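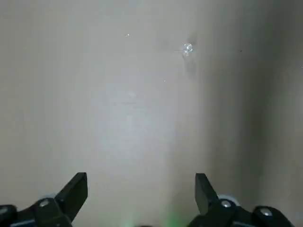 Pale grey panel, with the small clear thing near the top.

From: Imogen Birkett
To: Otstead house list
Subject: Re: Small clear thing, and the glue question

Jonatan Torvik wrote:
> Has anyone worked out what the little shiny object is? I say bead.
> Li-hua says sucker from a bathroom hook. Also, can we please
> settle on one glue before we do the shelf labels? I am not
> buying a third sort.

Dear all,

I have looked at it from several angles and can report that it is clear, shiny and none the wiser for my attention. Bead, knob, pin, sucker: take your pick. It casts a bit of shadow, so it does stick out, and whoever leans on it first can tell us how sharp it is. I would leave it until November, when we have to wash the panels anyway.

On glue, Jonatan, you will be sorry to hear there may be a third sort already. I mean the little see-through bottle with the blue collar and red tip.

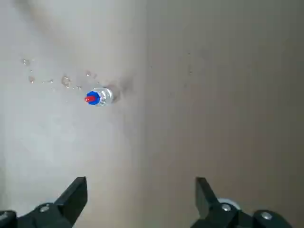
I don't know what is in it and I'm not going to guess on behalf of the shelf labels. Nuala thinks it came with the Flelix kit, and Nuala also thought that about the kettle. If it's yours, please claim it and say what it does. Until then the labels go up with the Lynch paste, of which we own 800 ml and have used perhaps a spoonful.

There are 70 labels to do. I can manage after five, if someone else brings scissors that cut.

Imogen

Otstead house list | Contact the list owner: Xuân Lục | Back to top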